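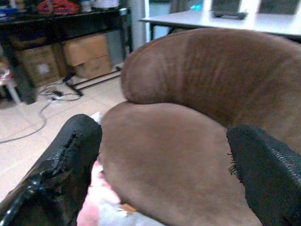 Can a robot tidy a living room yet?

It can do pieces of the job, slowly and with a person standing close by, but I would not leave one alone with the laundry.

I write this as someone who likes machines. I worked 18 years in a bedding factory in Stavville before I moved to the office, and I have seen good machines take over the worst jobs on the floor. The one that closed the boxes saved many backs. So when friends tell me that the home robot is a silly dream for rich people, I do not agree with them. My complaint is a different one. I think we are asking the wrong chores first, and we are judging the results too kindly.

Take a piece of cloth lying on an armchair. For a child of five this is a small job, and the only hard part is to make the child do it. For a machine with two fingers it is a very serious job. A cloth has no fixed shape. When it is crumpled, it has no edge that is easy to find, and every time you touch it, it becomes a new object. The chair is also soft, so when the fingers push down, the seat goes down with them. If the machine presses too little, it closes on air. If it presses too much, it takes hold of the chair.

In the factory we had the same trouble, and we solved it by cheating. Our pillow covers arrived flat, always the same side up, always in the same place. The machine did not need to understand cloth, it needed only to repeat. When Malside sold us a new folding line, their engineer spent most of his visit changing our tables and our lights, and very little of it touching the machine. I remember I was a little insulted on behalf of the tables.

A home does not let you cheat like this. There are cables on the floor, boxes that somebody will unpack next month, a stool with things on it. People who sell robots like to show a clean room with one grey sofa. I would like to see them work in a room where somebody lives.

My neighbour Nathalie Hiebert disagrees with me strongly. She has a bad shoulder, and for her a slow machine is much better than none. "If it needs all afternoon to put the towels away, let it have the afternoon," she told me. I have thought about this a lot, and I believe she is right about the time. Slowness is not a good argument against a robot at home. A dishwasher is slow too, and we forgive it the moment we leave the kitchen.

But we can leave the kitchen, and this is my point. A dishwasher does not need a person to watch it. Kamala Bangera, who repaired our machines for many years and taught me most of what I know about them, had a rule for any new equipment. She asked how many times in one shift somebody must walk over and help it. If the answer was more than 3, she said the company had bought a new worker who needs a babysitter. I would like to see this number printed on the box of every home robot, beside the price. Speed I can live with, and a few dropped socks also.

There is also wear. Factory grippers rub against things all day, and whatever covers the fingers gets torn and frayed, so it must be replaced. In our plant this was somebody's paid work, with spare parts on a shelf. Who will do it in an apartment? I have not seen one advertisement that mentions it.

My advice to the makers is to be modest. Begin with hard things that keep their shape, such as cups, bottles and shoes by the door. Let the fabric wait a few years. And to my readers who are saving their money for a robot, I say keep saving, and in the meantime pick up the cloth yourself. It is good for the back, if you bend the knees.

Search this site
Enter keyword

Recent opinion
The self-checkout has made me a cashier
Why I still iron by hand
Enriquez and the promise of the quiet vacuum
Stileo closes its showroom: what we lose
A letter about small repairs

We use cookies to remember your settings and to measure visits. By continuing to read, you accept our cookie policy.
Accept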